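Progress report: Plain Forms Project
Submitted to the Halmont Fund, 7/24/23

Where we are
You gave us a grant to rewrite the paperwork that small groups in Requena fill out when they ask for grants. We applied for it on the old paperwork, so the research began early. Work is on schedule, apart from the parts listed under Delays.

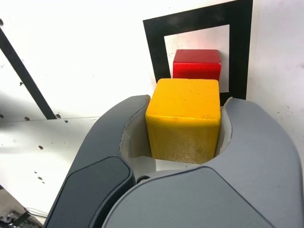

The forms
The old event funding request ran to seven pages and asked for the group's mailing address on four of them. The new one is two pages. It asks who you are, what the event is, what it will cost and who else is paying. The legal statement at the end is still there, word for word, and still has a sentence in it that no reader has ever reached the far side of. Counsel for the town wants it kept. We have moved it into a box.

The seminar and travel form is in its third draft. Groups kept putting their total budget in the space for the amount requested – an optimistic reading, and one we hated to correct. The two spaces now sit on separate lines with different labels.
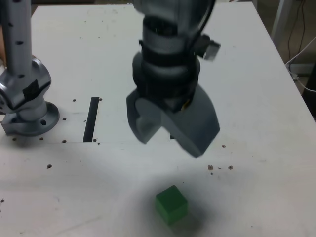 Testing went better than we had any right to expect. Around 50 groups tried the event form between February and the end of spring, and most finished it in one sitting. Several attached a cover letter anyway. The form says in bold that no cover letter is needed, and we are thinking about larger bold.

Delays
The online version is late. Forora, the firm building it, delivered a signature field that accepted signatures only from people with a middle name. A fix is promised. The Plolutholm office has asked for paper copies in the meantime, so we printed 1000 of the event form, and then noticed the old fax number in the footer. Stickers have been ordered out of the printing line.
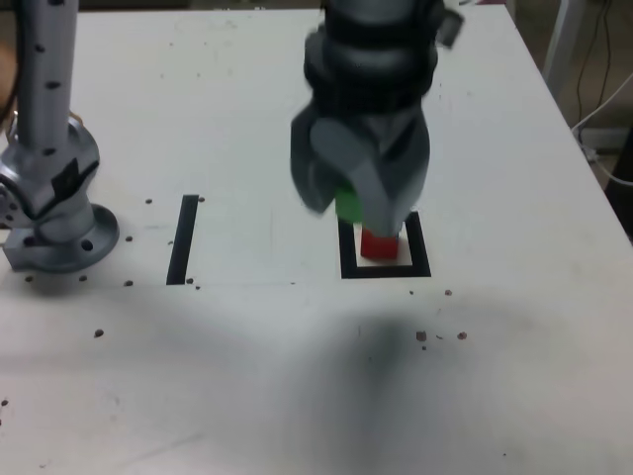 Gripper placing a green cube at a red one.

Money
Spending is within budget on every line except printing – see stickers. We are not asking for more. If we were, we would at least know which form to use.

Next period
Finish the seminar form, get the online version live, and start on the final report template, currently longer than most of the final reports.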